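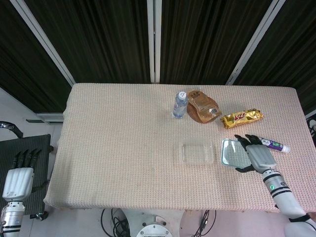 22/07/2026
Ceasefire monitoring and the problem of the missing denominator

I spent most of the past month reading violation reports from ceasefire monitoring missions, old ones mostly, for a paper due in September. These are notes on one narrow point that will probably be cut from the final draft.

A monitoring mission publishes a count. Say it records 400 violations in a week, and 40 the week after. The press reports a drop of nine tenths, and the foreign ministries on both sides claim credit for it. What the count measures is violations observed, and observation depends on patrol access, weather, working cameras and how many staff are on leave. If a checkpoint closes a road, the sector behind it goes quiet on paper.

Most missions know this and say so, usually in an annex. The annex lists patrols planned, patrols completed and patrols turned back. Very few of the news stories I checked cited it. Claron, the newsletter I used to write for, cited it once, in a correction. 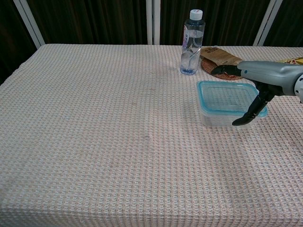 Marijke Van Rooij made a similar argument in a talk I attended two years ago. Her proposal was to publish every count next to the hours of observation behind it, so that a reader could work out a rate. I think this is right but incomplete. Hours are not equal. An hour at night on a ridge above an artillery position is worth more than an hour at noon in a market town, and a plain rate treats them the same. Some form of weighting is needed, and the weights will be disputed by whichever party they make look worse.

There is a second issue, which is definition. One mission I looked at logged each explosion as a separate event. Another grouped everything within 10 minutes into one. Comparing the two directly makes no sense, yet I found three policy briefs that did it, one of them with a chart.

Martens wrote in to ask whether satellite data fixes any of this. Partly. It helps with heavy weapons in the open and does very little for small arms fire. I will go through the sources in the next post.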